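Nedutero Reading Rooms Project
Second progress report to the Pangilinan Fund
Prepared by Bienvenido Maglaya, project coordinator
Jun 26, 2023

Dear Ms. Malabanan,

With this report I want to inform you about the work done since our first report, and about the use of the second part of the grant. I have tried to follow the order of headings you sent us. The heading "Partners" I put at the end, as the situation with one partner changed while I was writing.

Reading rooms

Both rooms in Nedutero are now open for children after school. The upper room, near the bus stop, opened as planned. The lower room opened later than we promised, for which I am sorry. The floor had to be repaired first, and the carpenter was also working at the clinic. The extra cost of the floor was paid by the town and is not charged to the grant.

In the first report I wrote that the rooms will be open four afternoons each week. This is now the case in the upper room. In the lower room it is only two afternoons, until we find one more person who can stay until closing time. Gerardo Lumbao is speaking with a retired teacher about this, and she seems interested, but she wants to wait until after the harvest.

Books

We have bought and covered over 2,000 books. The greater part are for children between six and ten years, as agreed. The older children asked many times for comics and for books about football and animals, and we moved a small part of the budget for school readers to these titles. I informed your office by letter before doing it and received the approval.

Labeling the books is slower than I expected. We began with a system of numbers, but the children did not use it and put the books back anywhere. Now each shelf has a color and each book has a sticker of the same color on the back. Tarek Fakhoury, who runs the upper room, made a short guide for the helpers, and I can send it if you wish to see it.

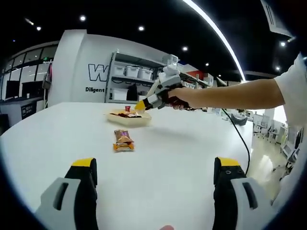 The loan cards are also working, with some difficulty. A child can take home two books. Many books come back late, and a few did not come back at all. We decided not to ask for a fine, as the families would then keep the children away. Tarek calls the parents instead, and usually the book arrives the next week.

Training

In the application we described a course of 30 hours for the helpers. The course was given by Noel Bautista in the school at Wurnbridge, and all the hours are completed. The helpers liked most the part on reading aloud. The part on keeping records was too long and too theoretical - I say this with respect to Noel, who agrees with me. For the next group we will make it shorter and use the real loan cards for practice.

Budget

The spending is inside the approved lines, except transport, where we are a little above. The books from Lumevness came in separate deliveries and we paid for each one. The next order will come together. A full table with copies of receipts is sent by mail.

Partners

The school at Wurnbridge will have a new principal, and our agreement for using the classroom must be signed again. I have asked for a meeting. If it is refused, we can hold the October course in the upper room, but with a smaller group.

Please tell me if you need the attendance sheets before the next payment or together with the final report.

With kind regards,
Bienvenido Maglaya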